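Ticket: Fixture import drops the away leg
Opened: Tuesday, March 20, 2018
Product: Pulance League Manager
Status: Resolved

Hi again! I look after the website for Skurside and I'm stuck on the spring fixtures. I uploaded the league's spreadsheet last night, 26 matches, and every one of our home games came through fine. The away games went in as well, but the two against Sutcliffe and Hesham have swapped venues, so the site is telling our parents to drive to the wrong town on the wrong Saturday.

What I've tried so far: deleted both matches and typed them in by hand (they looked right for a bit, then flipped back after the next sync). Cleared the cache. Logged in from my work laptop in case my old one was being weird — same thing.

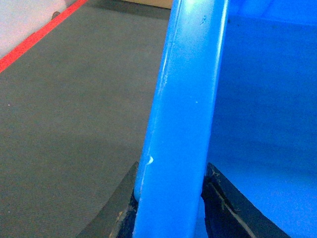
Update, after lunch. I turned off the automatic sync and the two matches stayed put, so I'm pretty sure it's the league feed overwriting me. Is there a way to lock just those games? I don't want to leave the sync off because I'd have to enter every score myself, and we have 5 teams!

Update 2. Got your reply, thank you! You were right about the club codes. We shared a pitch with Hesham back in November and somebody set both clubs to ground 600, and Sutcliffe had picked up the same number when they were added. I gave each club its own code, turned the sync back on and ran it twice. Venues are correct now, and so are the kickoff times.

One small leftover — the printable calendar still shows the old venue for the Hesham game. I'll check it again tomorrow morning and open a new ticket if it hasn't caught up.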